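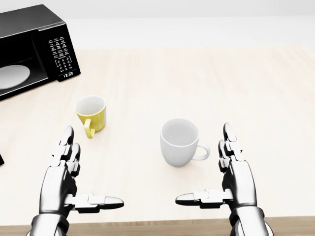

Illustration: Drallis Studio

The Long Decline of the Lunch Hour

The building at 2308 Ploven Road has three kinds of carpet, two working elevators and a fountain in the lobby that was switched off during a drought and never forgiven. On the second floor is Nillix, a company that makes billing software for dentists. It is a nice place to work. I say that as someone who spent most of April there, eating lunch with the employees, or trying to.

The trouble was that they kept not having it. On my first day I turned up at noon with a turkey sandwich and a notebook and found one man in the break room, standing over the sink, eating a pear. He looked at me the way you look at a person who has walked in on you in the shower. "I'm just going to grab something," he said, with the pear in his hand.

That phrase came up a lot. People at Nillix grab something, or get something in them, or put something in their face. They talk about lunch as if it were a job for a plumber. In four weeks I heard only one employee say she was going to have lunch, in so many words, and she was quitting at the end of the month.

The handbook, for what it's worth, gives everyone an hour. The hour is right there on page 5, between the parking rules and what to do if you find a bat. Ruth Usuga, who runs the office and wrote most of the handbook, is proud of it.

"They fought for it," she told me. I asked who had. She thought it over. "Somebody must have," she said.

Somebody did, though it was a while back and they mostly wanted something else. The lunch hour as we know it is a leftover from the factory whistle, and the factory whistle was never a gift. A shift that runs all day without a stop produces tired hands near moving belts, and the owners worked out that a break cost less than a funeral. Before that, when most people farmed, the big meal came in the middle of the day and was called dinner, and you went home for it, because home was on the other side of the fence. Lunch was a word for a lump of something you ate between real meals. By that standard the man with the pear was a traditionalist.

Ľudovít Brabec would agree with him up to a point. Brabec is a retired cook who ran the kitchen of a works canteen for most of his adult life, in a plant that made truck axles, and he now teaches a night class on institutional cooking to what he calls a very small public. He came to this country to be near his daughter. He has opinions on American lunch, and he was kind enough to share them with me over a bowl of soup that I would have married.

"You have a sandwich," he said. "Fine. A sandwich is good. But you eat it looking at a thing." He held up a flat hand in front of his face and chewed at it, glassy-eyed, for longer than was comfortable. "Then at three o'clock you say, I am hungry, did I eat? You ate. You were not there."

At the axle plant there was soup first, always, and then a main dish, and on some days a dumpling with plums that counted as a main dish although any child could see it was dessert. Everyone sat. The foremen sat with the foremen and the welders with the welders, and the people from payroll had a table by the window that was the object of real hatred. Brabec is not sentimental about any of this. The meat was often bad. One winter there was so much cabbage that a delegation came to see him. But the whole plant stopped, and for thirty minutes the only machine running was his dishwasher.

I told him about Nillix. I told him about the calendar, which is where lunch really went.

Anyone who has worked in an office in the past while knows the calendar. It's shared, it's color-coded, and it abhors a gap. At Nillix the mornings fill first and then the afternoons, and what's left is a white stripe across the middle of the day that to any sane person looks like food and to a project manager looks like availability. The meeting invitation that lands on it always comes with the same note, a little bashful: Sorry, only time that works for everybody! Of course it works for everybody. It was when everybody was going to eat.

For a while the company tried to fix this with a block. Usuga put a standing event on all the calendars, noon to one, titled LUNCH. Within days people were using it as a place to put meetings, reasoning that they already knew everyone was free. She changed the title to REAL LUNCH. She was asked whether attendance was required.

Next came catering. On alternate weeks a local outfit called Zeman sent over trays of wraps cut on the diagonal, and for a short while Nillix had a sort of golden age. People came. They stood around the trays, commenting on the trays. Then somebody noticed that with the whole staff in one room anyway it made sense to run through a few slides, and the golden age became a lunch-and-learn, which is an event with very little of the first thing. I attended one on password safety. I learned that you can't chew a spinach wrap quietly. I have changed none of my passwords.

What survives is the brown bag, the plastic tub, the thing from last night. And because the thing from last night has to be heated up, what also survives is the line.

The line forms in the break room a little past twelve and isn't really gone until well after half past one. It is the last piece of the lunch hour with any public life in it, and I came to love it. You can't take a call in the line. You can't very well hold a laptop and a bowl of chili. So people stand there with nothing to do but be near each other for as long as somebody else's lasagna takes, and they talk, and it's the only talk in the building that doesn't have an agenda attached. In the line I heard about a divorce, a kitchen remodel and a brother-in-law who was suing a lake. A woman from support and a man from sales found out that they'd grown up on the same street. They'd sat 11 desks apart for years.

There are rules, all unwritten, except for the one about fish, which is written in several places. You don't go over four minutes. If you have a potato, you let people go ahead of you. If there's time left on the display when you take your food out, you clear it. Leaving seven seconds for the next person is thought to be a sign of how you were raised. And you never, ever open the door on someone else's meal to see how it's doing, even if it has begun to make the noise.

I asked Usuga if she'd thought of buying a second microwave and getting rid of the line altogether. She had. A request had come in, with a link. She'd had it sitting in her inbox for longer than she cared to say.

"It's a hundred bucks," she said. "I could do it today." She straightened some papers that were already straight. "I just think if I did, I'd never see any of them again."

Brabec liked that. He asked me to repeat it, and then he asked what she cooked, as if it followed that she must.

I should admit where I stand. I've worked from home for years, in a room with a door, and my own lunch is a disgrace. I've eaten cereal at two in the afternoon out of a measuring cup. I have eaten shredded cheese as a freestanding dish. There's no calendar to blame, no project manager, no bashful invitation, only me and the refrigerator, meeting briefly several times a day like spies. When I started going to Ploven Road I told my editor it was to observe a dying custom in the wild. It was also to have someone to eat with, and I gained four pounds.

The case for a proper lunch usually gets made in terms of output. You come back refreshed, you make fewer mistakes, you stop sending the emails that people forward to each other. All that may well be so, and I notice that it's the same case the factory owners made, with the belts taken out. Brabec won't hear it. When I suggested that his soup had probably sold a lot of axles, he looked pained.

"No," he said. "The axles were so that there was soup."

He has been after his night students to try a thing he calls the tablecloth. You needn't cook. You bring whatever sad item you were going to bring. But somebody has to bring a cloth, and it has to be put on the table, and then you sit at it until everyone is finished. He claims that people can't bring themselves to open a computer on a tablecloth. One student, who works at a tire dealership, tried it there and was asked if somebody had died.

I passed the idea along to Usuga before I left, more or less as a joke. A few weeks later she sent me a message. She'd bought one at a discount store, yellow, wipe-clean, and put it on the big table without saying anything. The first day people ate standing up around it. The second day the man with the pear sat down. He'd brought a knife and a little plate, and he cut the thing in quarters, and when his phone buzzed he moved it to a chair.

There was also, she wrote, a meeting booked in there at one.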